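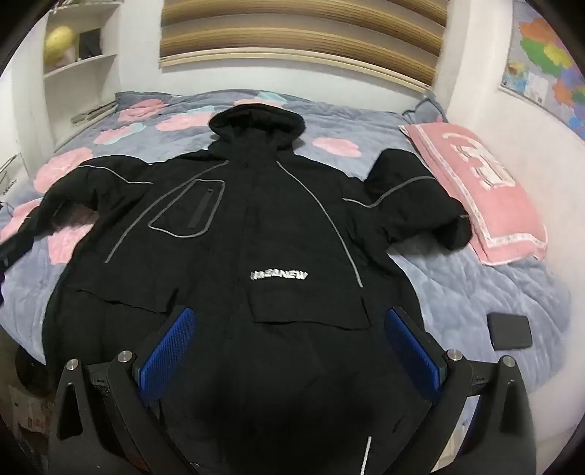 Black hooded jacket with gray reflective piping

Restoring water repellency to a rain jacket with a printed logo
Posted in Clothing Care and Laundry, June 2022

Dukcombe Parks Field Office

Our office issues black hooded rain jackets to seasonal staff, and the care of those jackets has become my responsibility. The jackets have gray reflective piping, two flap pockets at the front, a zippered chest pocket and a white print across the middle. They are now in their third season. When they were new, water formed beads on the fabric and ran off. At present the shoulders and upper sleeves darken within a few minutes of steady rain, and the wearers report that the inside feels clammy, although I have not found any point at which water comes through.

The jackets have been washed at 86 degrees Fahrenheit with ordinary powder detergent and, on several occasions, with fabric softener. They have never been tumble dried, as a former supervisor believed that heat would ruin them. The care labels on most of them can no longer be read.

I would be grateful for guidance on three matters. First, is this loss of repellency permanent, or can it be corrected at home or in a small laundry room? Second, is a wash-in product preferable to a spray for a garment that has reflective trim and a printed logo? Third, is it safe to apply heat when the label is missing? Replacement is possible, but our budget for the year was settled in May and I would prefer to keep the present stock in service.

Kedmont Garment Care Desk

The condition described is commonly called wetting out. A rain jacket normally has two separate defenses. The first is a membrane or coating on the inner side of the fabric, which stops water from passing through. The second is a finish on the outer face, which causes water to bead. The outer finish wears away with use, and it is also masked by body oil, sunscreen, smoke and detergent residue. Once the face fabric holds water, moisture from the body cannot escape easily, and the wearer feels damp even where nothing has leaked. The clammy feeling reported by your staff is consistent with this.

Fabric softener is a frequent cause and should be discontinued for these garments. It leaves a film that attracts water. Powder detergent may leave a similar residue, particularly in hard water.

The following procedure is recommended.

Empty every pocket, including the chest pocket, and close all zippers and flaps. Loosen any drawcords.

Wipe out the detergent drawer of the machine and run one empty hot cycle to clear old product.

Wash no more than 3 jackets at a time with a liquid cleaner made for waterproof clothing. Use a gentle cycle with warm water and a slow spin. Run a second rinse.

Before applying any treatment, test one jacket. Hang it to dry and sprinkle a little water on the shoulder. If the water beads, cleaning alone has been sufficient and no further product is needed.

If the water soaks in, wash the jacket again and apply a spray-on repellent while the fabric is still damp. Hold the bottle at the distance stated by the maker, cover the shoulders, hood and sleeves evenly, wait a few minutes, and wipe away any drips with a damp cloth.

With regard to your second matter, a spray is generally the better choice for garments with a lining, as a wash-in treatment coats the inside as well and may reduce its ability to absorb perspiration. A spray also permits you to work around the print. Repellent does not usually harm reflective tape, but a heavy coat can dull it. Wipe the piping after spraying, then check it in a dark room with a flashlight.

Heat requires more caution. Many repellent finishes are improved by a short period in a dryer on low, and the belief that all heat is harmful is mistaken. Printed logos, however, may soften or crack - some prints are a thin plastic film pressed onto the cloth. In the absence of a label, choose the most worn jacket in your stock, turn it inside out, and dry it on low for 9 minutes. Inspect the print and the seams before treating the others. Do not place an iron directly on the print or the piping under any circumstances.

Savchuk Outdoor

Just hang them up and spray them. We do the whole rental rack this way every spring and do not bother with the special soap. Open the windows first because the smell is strong.

Bukell Workwear Repair

The guidance from the Kedmont desk is sound, and I wish to add one point concerning the age of the jackets. Before purchasing any product, turn each garment inside out and examine the coating at the shoulders, the collar and the back of the hood. If the surface is flaking, sticky to the touch or coming away in small pieces, the inner layer has failed. No wash or spray will repair it, and the garment should be withdrawn from wet-weather use.

Seam tape is a different matter. Where the tape has lifted but the fabric is still sound, the old tape can be removed and a liquid seam sealer applied in its place. Allow it to cure overnight with the jacket lying flat - a folded jacket may stick to itself.

I do not agree with spraying unwashed jackets. The treatment will adhere to the soil and come off with it at the next wash.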